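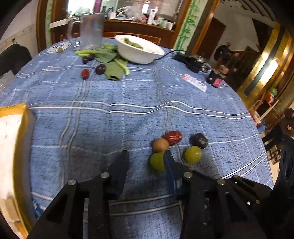 New grippers on the way, and what we're going without
Posted Saturday, January 6, 2024

Happy new year all! The equipment budget has finally been signed off, and as I've been pestered about it in the kitchen all week I thought I'd better put it up here where everyone can see it.

The big one first. We're getting six more hand-held grippers from Amden, the same two-finger type we've been using for the fruit and veg picking, so no retraining needed (hooray). They should be with us by the end of the month. Kelechi Nnaji got the quote down further than I'd dared hope, mostly by agreeing to take plain fingers and fit our own pads. Anyone who has tried to pick up a plum with a bare finger tip will know why we care so much about pads, and there's £1000 set aside just for those and the other bits that wear out. That's pins, pads, fingers and cables. Please, please log what you swap. Last year I was working out spares from the empty packets in my drawer.

Then there's the arm. We did look hard at the Stöcker and I know Henrik Lenz had his heart set on it, but once we added the mount, the service cover and a proper table to bolt it to, it ate everything else on the list. So it's gone back to September, when we'll look at it again with a fresh pot. Henrik has taken this very well. In the meantime the hand-held tools carry on doing the collecting, and I'd much sooner go into that meeting with a decent pile of good recordings behind us.
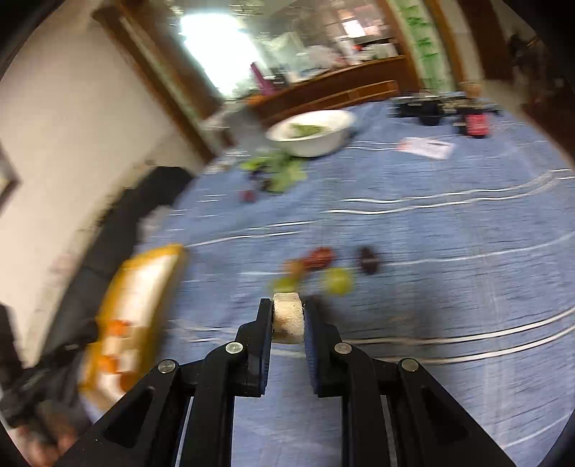
Home visits stay in, and they've got their own line at last! It's £4000 for the year and it covers travel, groceries and a thank-you for the households who let us take over their dining tables. Groceries cost more than I'd have guessed. Small fruit gets bruised and has to be replaced, and leafy stuff doesn't last the afternoon. Rosemarie Kettler is going to do one shop per visit from now on, so if your task needs something odd, tell her by the Wednesday before and don't just turn up wanting a pomegranate.

Storage was the one that nearly caught us out. I'd put down enough drives for the old three grippers and forgotten that nine of them will fill things up rather faster. Ross Laing spotted it, thank you Ross. We've moved some money across from furniture, which means the wobbly bench is staying. Sorry. Fold up a bit of card.

The Flellow software licence has been renewed for 18 months. We asked for 12 but the longer one worked out cheaper per month and it takes us past the next budget round, so that's one less thing to argue over.

Still undecided: carrying cases. Gunther Bauerfeind has been trying a Jutetti one with the foam cut to fit, and he likes it, but it only takes two grippers and it's heavy on the stairs. If you'd like to try it for a visit, it's under his desk. I need to order something before the new tools turn up, so shout soon.

The full sheet is in the shared folder under Equipment. Questions to me, complaints about the bench also to me I suppose.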